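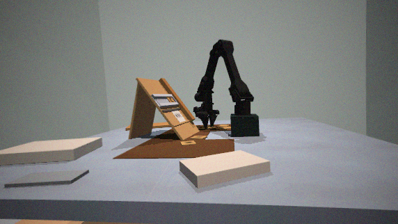 本页最后更改：十一月　修改人：Yen-ting Mak　（改了 4.3 和 4.6，其余只动了错别字）

4　仿真场景的布置与放行

本章适用于 Plallameo 桌面工作站的仿真场景，包括单臂、平行夹爪、带斜面支架的那一类。实机请看第 5 章。请不要因为第 5 章比较长，就拿本章的规矩去对付实机；去年有人试过，Pluvville 那边的桌面至今留着纪念。

4.1　开始之前

仿真里撞坏东西不花钱，这是仿真最大的优点，也是大家养成坏习惯的主要途径。本站的基本立场是：在仿真里不许做的事，和在实机上不许做的事是同一张清单。软件不会拦你，Denise Whitlock 会。

需要备齐：

场景文件的当前版本，从共享目录取，不要从同事的桌面取。
放行单一份，空白的。提前签好名的放行单一律作废，签得再漂亮也作废。
一个没有参与布置的人，用来复核。

4.2　载入场景

1. 启动 Skinow，选择“桌面单臂”模板，等进度条走完。进度条停在末尾不动属于正常现象，请勿连续点击“载入”。每点一次，它就老老实实多载入一份，几条机械臂叠在同一个底座上，看起来和一条一模一样，直到它们开始动。

2. 打开物体列表，逐项核对名称。名称里含有“新”“最终”“最终2”字样的物体，请退回给命名者。

3. 确认单位是毫米。如果支架比房间还高，那就不是毫米。

4. 暂停物理计算，再做后面的摆放。在物理计算运行时拖动物体，等于往桌上扔东西，只是没有声音。

4.3　摆放支架与板件

5. 先放底下的棕色薄板，再放 A 形支架。顺序反过来也能放，但支架的前斜面下缘会嵌进薄板里，求解器发现之后会用它自己的方式把两者分开，通常是朝天花板的方向。

6. 支架前斜面的下缘应当落在薄板上，后面那条腿落在桌面上。两处都要放大了看。从默认视角看上去“挨着了”的东西，有相当一部分悬在半空，还挺稳。

7. 斜面上的盒子和标签按场景文件里的坐标放置，不要凭手感。标签上的字在渲染画面里读不清，请不要为此提交故障单。第 37 号、第 41 号故障单说的都是这件事，答复也都一样：要读标签内容，去查物体属性。

8. 支架后方的薄木板平放在桌面上。它不参与抓取，但参与碰撞。规划器不关心您觉得它是不是背景。

9. 散放的小纸板块允许留在薄板上和夹爪附近，前提是每一块都登记在物体列表里。没有登记的，删掉；登记了却找不到的，先到桌子底下看看。

注意：米白色厚块与灰色薄板的厚度不同，碰撞体也不同。复制厚块再把它压扁来充当薄板，外观可以乱真，碰撞体却还是原来的厚度。夹爪会在离板面老远的地方停住，一脸认真地报告已经接触。

4.4　机械臂的起始姿态

10. 底座固定在桌面上，勾选“锁定”。忘记勾选的后果是，机械臂抬起手的同时自己也走了两步。

11. 起始姿态用模板自带的“拱形待机”：大臂抬高，在顶部折返，前段向下，夹爪两指朝下。不要为了画面好看去改肘部角度，本站不参加摄影比赛。

12. 检查指尖。待机时指尖可以贴近台面，不可以碰到台面，更不可以穿过台面。判断方法是看接触列表，列表为空才算没碰到。用眼睛判断的，请在放行单上写“目测”，复核人看到这两个字就会退单，大家都省时间。

13. 夹爪保持微张。完全闭合的夹爪在第一条指令到来时要先张开，如果旁边恰好有一块小纸板，它就会被弹到一个谁也没规划过的位置。

警告：不得在夹爪与台面接触的状态下启用力控。仿真里的表现是指尖轻微抖动，看着无害。同一份程序下到实机上，抖动的就是整张桌子，以及值班的人。

4.5　试运行

14. 恢复物理计算，机械臂不发指令，让场景静置 172 个仿真步。这期间任何物体都不应移动。支架滑动，回到第 6 步；盒子沿斜面下滑，检查摩擦系数，别去给盒子加质量，那是另一种形式的许愿。

15. 静置通过后，以低速档执行一次“抬起—返回”。路径上不得越过支架的顶脊，除非抬升高度另行批准。批准人是 Maribel Grajales，她通常不批准。

16. 试运行必须看着跑完。把窗口最小化去回邮件，不算看着。

17. 连续通过 2 次，才可以填放行单。第一次失败、第二次通过、第三次也通过，算通过；第一次通过、第二次失败，然后重启软件当作无事发生，不算。日志里看得出来。

4.6　复核与放行

18. 复核人从头打开场景，不接受布置者已经打开的窗口，也不接受布置者站在身后讲解。讲解得越详细，漏看的越多，Yi-an Yoo 整理的退单记录可以作证。

19. 复核人逐项核对：物体列表、接触列表、底座锁定、起始姿态、静置结果。五项都写“是”，签字。写“基本是”的，按“否”处理。

20. 场景文件改名并设为只读，连同放行单归入 Chiu 目录。此后任何改动，包括“只挪了一点点”，都要重新走第 14 步到第 19 步。一点点是多少，本站曾经讨论过一个下午，结论是任何数。

说明：改灯光和背景墙颜色不需要重新放行，但要写进备注。依赖相机图像的程序例外，影子换个方向，对它们来说就是换了个房间。

4.7　常见情况

支架在静置时缓慢转动：薄板的边缘大概压着一块没登记的小纸板。打开碰撞体显示再看一遍。

夹爪报告“已抓取”，指间什么也没有：两指互相抓住了。调整最小开度，别改抓取判定的阈值，那样它以后会对什么都满意。

盒子在斜面上纹丝不动，哪怕把斜面调成竖直：有人把盒子设成了静态物体。请在版本记录里找到这个人，并请他阅读本章。

渲染画面正常，程序在实机上不正常：见第 5 章。出发之前先确认急停按钮的位置，用手按一次，不要用鼠标。

对本章有异议，请写进修订表，由 Lok-yiu Lo 汇总。口头异议同样欢迎，只是不会留下任何记录。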